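Search the guide Go

Teaching the Bin Pick by Remote Control
By Amber Whitlock, February

This is the part of the Dratlow cell guide people skip to, so I'm going to assume you've powered up the arm, checked the emergency stop and logged in at the station. If you haven't done the emergency stop check, go back and do it. I'll wait.

We teach the arm by driving it ourselves with the hand controller and recording each pick as we go. One recording is one pick: start above the bin, go down, close on an object, lift, stop. The training software (we call it Staton) learns from the whole batch, so the boring picks matter as much as the pretty ones.

Before you record

1. Check that the bin can't shift. Give each clamp a good push with your hand while the arm is still locked. If the bin slides even a little during a session, everything you recorded after that is suspect, and you probably won't know when it happened.

2. Look at the cables on the arm. They need enough slack to follow it through a full turn of the wrist, and none of them should be able to snag on the bin wall when you reach low. I do one slow turn each way before every session.

3. Put your objects in. I like a mix — something soft, something stiff, something see-through, something with an awkward shape. Scatter them and leave them the way they land. Please don't stand the cups up! The arm has to cope with cups on their sides, and it can only learn that from you.

4. Leave some bare floor between a few of the objects for your first set. Piles come later. 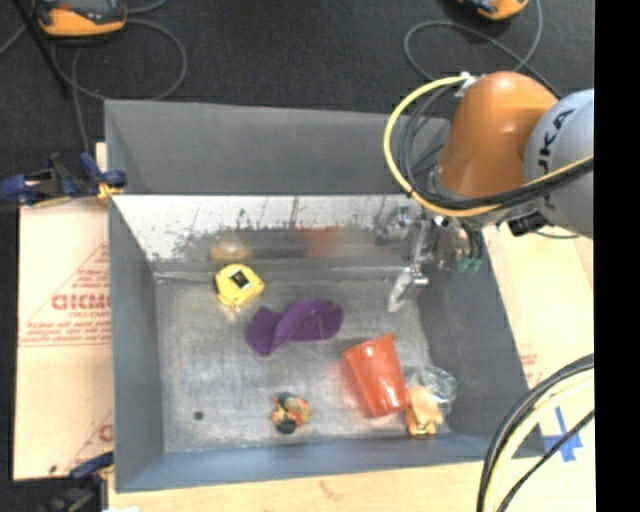 5. Type in the session name and your initials, then press Ready. The counter at the top of the screen should read 3877 or higher, because that's where the last batch ended. If it shows a smaller number you're in the wrong folder.

Recording a pick

6. Squeeze and hold the grip switch on the controller. The arm follows your hand only while you hold it, so if you get flustered, let go. I still let go more often than I'd like to admit.

7. Pick your object before you move. Wandering from the tape measure to a cup and back again gives Staton a very confused idea of what you wanted.

8. Come down slowly and keep the fingers clear of the walls. Speed is limited to 17 percent in this mode. It'll feel like stirring cold honey, and you get used to it.

9. Close, lift straight up, count to 3 in your head, and press Save.

Note: Missed picks are fine. If you miss and then recover, save it and tag it "retry." If you miss and give up, press Discard.

Caution: Never reach into the bin while the arm is live, even to nudge a toy an inch. Lock the arm first, every time.

Caution: Fabric can catch between the fingers. If it won't drop when you open the gripper, lock the arm and pull the fabric free by hand.

How long to keep going

I can do up to 1542 picks in a good stretch of shifts, but my hands get sloppy long before my patience does. Take a break when you catch yourself rushing the lift. Reshuffle the objects when you come back, then start again at step 5.

Questions about this section: Amber Whitlock, Dratlow cell desk | Back to top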